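Wutuditz在Reltstead推行险情上报新办法 纸质卡片恢复使用

2023年4月起,Wutuditz公司位于Reltstead的两处仓储厂区执行修订后的险情上报办法。员工发现未造成伤害的事故苗头,可以填写纸质卡片,也可以继续使用手机上的Denitell系统,两种方式效力相同。

公司去年全年收到险情报告713份。安全部门复核后认为,报告数量不算少,但其中相当一部分没有得到书面答复,夜班交来的报告尤其如此。

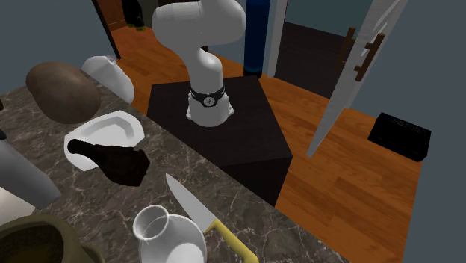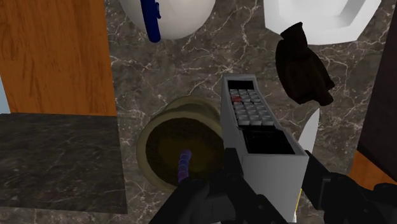
Melahat Dönmez认为,员工最在意的是交上去的东西有没有人看。她在上周的班前会上说,一张卡片递出去以后石沉大海,下一回同一个人多半就不写了,换了谁都一样。她建议公司先把积压的旧报告答复完,再去谈新办法的指标。

公司采纳了一部分意见。按照新办法,每份报告须在下一个工作日结束前由当班主管签收,并在报告上写明由谁跟进。能当场处理的,例如通道上堆放的托盘、松动的护栏螺栓、漏水的排水管接口,处理后由主管和报告人共同签字。不能当场处理的,转交安全部门,安全部门须在七个工作日内给出答复。答复可以是“已安排维修”,也可以是“不予处理”,后一种情况必须写出理由。

负责两处厂区安全工作的Endang Lau说,旧办法里没有“不予处理”这一项,主管遇到认为不必处理的报告,往往就放着不动,系统里一直显示“待定”。她说,有些报告挂了大半年,报告人自己都已经调到别的岗位去了。

**为什么恢复纸质卡片**

Denitell系统前年八月上线,当时公司同时停用了纸质卡片。系统要求员工先登录,再依次选择厂区、楼层、区域和险情类别,最后填写说明。仓库作业区内禁止使用手机,员工要等到休息时间,走到更衣室取出手机才能填报。

在夜班收货区工作的Ilham Kusuma说,他看到的情况往往在休息前就过去了。叉车在转角处急刹,行人退了一步,双方点点头各走各的,到了吃饭的时候已经记不清是哪个转角。他说,以前卡片就挂在收货台旁边的铁夹子上,随手写两行,比现在省事。

另一个问题是险情类别。系统里的类别清单由软件供应方按通用模板设定,条目很多,其中不少与仓库没有关系。员工找不到合适的类别时大多选“其他”。安全部门在复核时发现,“其他”是所有类别里数量最多的一项,里面既有叉车与行人之间的险情,也有更衣室灯管闪烁这样的小毛病,混在一起无法排序。

新办法把类别压缩为车辆与行人、高处坠物、滑倒绊倒、手部夹伤、电气、化学品、其他。填写人如果不确定选哪一项,可以空着,由主管补填。Endang Lau说,类别是给安全部门做统计用的,不应当成为员工填报的门槛。

纸质卡片为半张信纸大小,正面四栏:地点、时间、看到了什么、你当时怎么做的。背面留给主管。姓名一栏可填可不填。卡片一式两联,报告人自己留存一联。卡片印有英文、印尼文、土耳其文和中文四种文本,放置在收货台、发货台、充电间、食堂入口和两处更衣室门外。

**匿名问题有争议**

姓名可以不填,是修订过程中争论较多的一条。

Reltstead厂区经理Malcolm Fothergill起初不赞成匿名。他在讨论中提出,匿名报告无法追问细节,主管到了现场也不知道该看什么。他还担心有人借匿名卡片互相告状,把班组之间的矛盾写成安全问题。

员工代表Wulan Tuhumury持相反意见。她说,外包公司派来的临时工占夜班人手的很大一部分,这些人最熟悉装卸口的情况,却几乎从来不填报告。她问过其中几位,得到的回答差不多:怕派遣公司知道以后不再排班。她认为,如果必须写名字,等于把这些人排除在外。

双方最后同意保留匿名选项,同时在卡片上增加一个编号。报告人留存的那一联上有同样的编号,凭编号可以在公告栏上查到处理结果,不必说出自己是谁。公告栏每周一更新,张贴在食堂入口处,内容包括编号、地点、处理结果和负责人,不写报告人姓名。

Malcolm Fothergill说,他现在接受这个安排,但要求试行期结束后单独统计匿名报告的数量和处理情况。如果匿名卡片里能用的信息太少,他会再提出来。

新办法还写明,任何人不得因为上报险情而受到处分、调岗或减少排班,这一条同样适用于派遣人员。公司已经把这一条写进与派遣公司的合同附件。附件另外规定,派遣人员第一天上岗时,由Wutuditz的主管负责讲解卡片的用法,派遣公司的入职培训不能代替这一项。

**主管培训**

从本月开始,两处厂区的班组主管分批参加半天的培训。培训由外聘讲师和安全部门共同承担,内容主要是怎样接收报告、怎样到现场核实、怎样写答复。

培训材料里列出了旧报告中出现过的一些答复,隐去了姓名,供主管讨论。其中一份报告写的是二号装卸口地面有油,答复为“请注意脚下”。另一份写的是货架立柱被撞弯,答复为“已知”。还有一份写的是安全出口前停着手推车,答复为“已提醒员工”,而三周之后同一位置又有人交来一份内容相同的报告。

参加第一批培训的一名主管说,他在里面认出了自己写的答复。他说当时一天要处理发货延误、人员请假和车辆排队,报告是在下班前几分钟集中点掉的。他希望公司除了培训之外,也考虑给主管每班留出一段固定时间。

Endang Lau说,时间的问题已经提交给管理层,目前的安排是每班交接时留出十五分钟,由交班和接班的主管一起看当班的卡片。交接时间计入工时。充电间和冷库两个班组因为轮班方式不同,交接办法另行通知。

培训还包括现场核实的步骤。主管接到车辆与行人类的报告,应当在同一时段到同一地点观察,观察时间不少于一次完整的装卸周期。观察中如果发现标线磨损、反光镜角度不对、照明不足,直接填写维修单,维修单号抄写在卡片背面。涉及货架受损的,先清空受损立柱两侧的货位并挂牌,再通知安全部门,货位恢复使用须由安全部门签字。

**数量不作为考核指标**

公司过去给各班组规定了每月上报的最低数量。新办法取消了这项规定。

安全部门在复核旧报告时注意到,月底最后两天交来的报告明显多于平时,内容也比较相似,例如“有人没有扶扶手”“地上有一张纸”。Wulan Tuhumury说,大家都知道那些是凑数的,主管催,员工就写,写的人和看的人都不当回事。

现在改为统计答复是否按时、维修是否完成,以及同一地点是否重复出现同类险情。三项结果按厂区公布,不按班组排名,也不与奖金挂钩。

Malcolm Fothergill说,总部原先希望保留一个总数目标,有人提出过全年1,000份。他表示Reltstead没有接受这个数字,理由是报告多少取决于现场情况,事先定下来没有意义。总部同意两处厂区在试行期内不设总数目标。

试行期为100天。期满后,安全部门将提交书面总结,并召开一次由各班组派人参加的会议,决定卡片的格式、放置地点和答复时限是否需要调整。会议记录会翻译成与卡片相同的几种文本。

**邻近企业的做法**

Reltstead工业区内的另一家仓储企业Chiu几年前已经采用类似的双联卡片。该公司没有使用电子系统,卡片由安全员每天收取,手工登记在册。

Wutuditz的安全部门在修订期间去看过Chiu的登记簿和公告栏。Endang Lau说,那边的公告栏给她留下的印象很深,上面有几条写的是“不予处理”,理由写得很清楚,有员工站在那里看,看完也没有什么意见。她说这件事促使她把“不予处理”写进新办法。

Chiu的做法也有不便之处。手工登记查找起来费时,想知道某个转角一年里出过几次险情,要把登记簿从头翻到尾。Wutuditz因此保留了Denitell系统,纸质卡片由安全部门文员录入,录入时限为两个工作日。录入后原件保存三年。

系统方面也有改动。登录后的第一页改为直接填写说明,地点可以从列表中选,也可以自己输入。照片仍然可以上传,但不再是必填项。“待定”状态取消,报告只有“已签收”“处理中”“已完成”“不予处理”四种状态,超过时限未更新的报告会自动抄送厂区经理。

**旧报告的处理**

对于去年没有得到答复的报告,安全部门已经开始逐份补答,由日期最早的开始。能够找到报告人的,由主管当面说明;报告人已经离职的,答复存入系统。

补答过程中发现,有些险情当时没有处理,后来在其他维修中顺带解决了,例如发货台东侧的照明和充电间门口的排水沟盖板。也有一些至今仍在,包括北侧行人通道与叉车路线交叉处的视线遮挡。该处原先堆放空托盘,员工多次反映托盘堆得过高,看不到来车。厂区已经划定新的托盘堆放区,原位置改设护栏,施工安排在下个月,施工前由当班人员在交叉处引导通行。

高处坠物类的旧报告集中在三层以上的货位,多数与缠绕膜破损有关。安全部门与收货班组商定,膜破损的托盘一律先在地面重新缠绕,再上架。Ilham Kusuma说,这一条夜班已经执行了一段时间,刚开始时收货速度慢一些,后来把缠绕机挪到收货台旁边,情况有所好转。

手部夹伤类的报告多数发生在卷帘门和升降平台。公司已为升降平台边缘重新涂刷警示色,并在操作按钮旁加贴说明。卷帘门的检查周期由每季度一次改为每月一次,检查记录贴在门旁,任何人都可以查看。

化学品类的报告很少,主要涉及清洁剂分装后没有贴标签。新办法规定分装瓶必须贴有品名和日期,没有标签的瓶子由发现者交给主管,不得自行倒掉。

员工如果对答复不满意,可以在收到答复后要求复议。复议由安全部门和一名员工代表共同进行,原来作出答复的主管不参加。复议结果同样张贴在公告栏上。

新办法全文可在食堂入口和人事办公室取阅。对卡片格式有意见的员工,可以直接写在卡片上,地点一栏填“卡片”即可。

读者评论

夜班老周
在别的厂干过,也是卡片改手机,手机又改卡片。卡片好用是好用,就是笔老丢。建议拿绳子拴上。

货架三层
每班十五分钟够不够要看有几张卡片。我们那边下雨天地面一湿,一晚上能收一叠,全是滑倒的。

叶子
请问派遣人员去食堂看公告栏方不方便?我以前做派遣的时候是不在厂里食堂吃饭的,一个月进去不了一回。更衣室门口能不能也贴一份。

Kapal77
回复叶子:卡片更衣室门外有,公告栏文章里只说了食堂入口。同意多贴一份。

老安全员
取消最低数量这一条早就该做了。我做安全员那几年,每到月底收上来的东西看都不用看,全是没扶扶手。不过总部将来会不会再加回来不好说,等试行期过了再看吧。

不吃香菜
“已知”那个答复我笑了半天,我们主管也这么写。

转角慢行
北侧那个交叉口说的是不是靠近磅秤那边?护栏装好以后行人要绕多远?绕得太远的话,大家还是会从缝里钻过去,施工之前最好先问问每天走那条路的人。

双联
留存的那一联要是弄丢了,还能不能查?编号谁记得住。

夜班老周
回复双联:拿手机拍一张就行了,下班拍。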